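Peel and stick wallpaper in a rental: does any of it come off clean?
Home & Rental > Walls and Floors

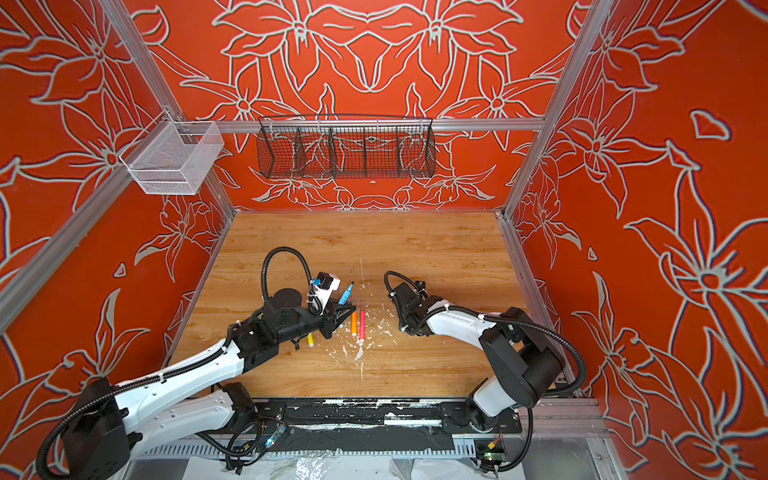 Re: Peel and stick wallpaper in a rental
fsayegh
Posted 8:14 pm

I want something loud in the dining nook, big white-outlined lilies on orange, floor to ceiling on three sides. The brand I keep getting ads for is Litesero. Their site says "removes in seconds, leaves nothing behind." My lease says I pay for any wall damage and the deposit is not small. Has anyone here taken the stuff down after a year or more? Not a week. Everybody's review is from the day they put it up.

Re: Peel and stick wallpaper in a rental
ziad_t
Posted 8:40 pm

"Removes in seconds" from what? That's what I'd ask them. I had a Wavach print up for 27 months. Half the wall came away fine. The other half took the paint with it down to the paper on the drywall. Same roll, same wall, same day of hanging. The paint on that side was a cheap flat the landlord slapped on between tenants.

So when somebody tells you their brand is the safe one, ask what paint was under it.

Re: Peel and stick wallpaper in a rental
Ainhoa U.
Posted 9:02 pm

I'll disagree a little. I've done this in 3 apartments and never lost a dime. Warm it with a hair dryer, start at a top corner, pull down flat against the wall and go slow. People yank it straight out at you and then blame the paper.

Also orange is a lot for a nook, but you do you!

Re: Peel and stick wallpaper in a rental
ziad_t
Posted 9:10 pm

I used a hair dryer. I went slow. It was still flat paint.

Re: Peel and stick wallpaper in a rental
chaslinger
Posted 9:31 pm

Hung paper for a living for 11 years, the real kind with paste. Two things.

Large prints are murder on waste. If the repeat is 27 inches you can throw away most of a foot on every strip getting the flowers to line up, and the calculator on the store page won't always tell you that. Order an extra roll and check that the batch numbers match, or you'll have two oranges.

And corners. Do not wrap a full strip around an inside corner. Cut it so a half inch turns, then start the next wall over that. The pattern will be off a hair in the corner and you'll stop seeing it by dinner.

Re: Peel and stick wallpaper in a rental
fsayegh
Posted 9:44 pm

The calculator told me 12 rolls. Is that with waste or without? The page doesn't say.

Re: Peel and stick wallpaper in a rental
chaslinger
Posted 9:52 pm

Then assume without. What's your ceiling height?

Re: Peel and stick wallpaper in a rental
AshtonT
Posted 10:20 pm

Why is no one mentioning liquid starch and plain fabric? Goes on with a roller, comes down with a wet sponge. I did a hallway with it in February and moved a panel twice.

Re: Peel and stick wallpaper in a rental
Ainhoa U.
Posted 10:26 pm

In a dining nook though? Behind chairs? I'd want something I can wipe.

Re: Peel and stick wallpaper in a rental
ziad_t
Posted 10:33 pm

Hallway since February isn't exactly a long test either, Ashton. Fadi, get one sample, stick it behind the couch and leave it all summer. If Litesero won't sell you a sample bigger than a postcard, that tells you something.

Re: Peel and stick wallpaper in a rental
fsayegh
Posted 10:51 pm

Ceiling is 8 feet. Ordered two samples, the lilies and a plain one. I'll put them on the worst-looking patch of paint I can find and report back when I pull them.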